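How to clean and reset a play kitchen in one nap

Posted January 17, 2026

A toy kitchen gets filthier than a real one, chiefly because the cooks lick things. Ours has been in daily service since July and I do it properly every 3 weeks, which is more often than I do the oven.

You'll need a bucket of warm water, a squirt of dish soap, two cloths, an old toothbrush and some 400 grit sandpaper if you've got wooden utensils. Flonell cloths are fine. So is half a pyjama top.

Step 1. Strip the counter

Everything loose comes off. Pots, food, the mystery sock. Leave whatever is hanging up until last, or you'll end up wiping those hooks with a spoon in your teeth. If there are batteries in the cooktop, take them out now.

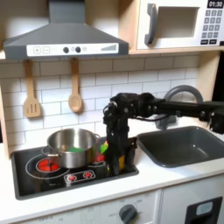
Does anyone bother with the tiles? Whitlock wrote in to ask, having wiped the counter faithfully and never once looked up. Yes, bother. Yoghurt travels. Use a barely damp cloth and go along the grey lines with the toothbrush. If your tiles are a sticker, dab at them, and don't scrub near the corners unless you fancy restoring the whole backsplash.

Step 2. Wash the food

Plastic food goes in the bucket for 8 minutes. Anything that comes apart for pretend cutting should be pulled apart first, and the fastening dots get the toothbrush, as they collect hair like it's a hobby. Felt and foam get a wipe only. Dry the pieces on a tea towel, cut side down, and resist matching them up until they're all done.

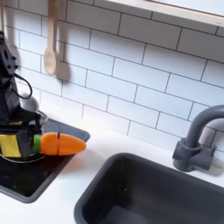 Metal pots can share the same water. Dry them straight away, handles included, or you'll have spots, and a small person will point out the spots. Give the sink a wipe while you're there and check under the rim for crumbs. They will be real crumbs.

Step 3. Wooden utensils

Never soak them. Wipe, dry, and if the surface has gone furry, a light rub with the sandpaper in the direction of the grain sorts it out. A food-safe oil afterwards is nice but the clientele won't notice.
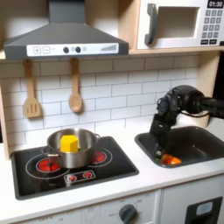

Next come the knobs and printed buttons. Put the cloth over one fingertip and go gently, as printed numbers wear off long before the jam does. Check the hanging pegs while you're at it. A loose one wants a quarter turn by hand, no tools.

Step 4. Put it back

Pots on the cooktop, food in a low basket, microwave door shut. I use a Trivwood crate for the overflow, and anything untouched since the last clean goes in it for a spell. Batteries back in last, preferably after the nap.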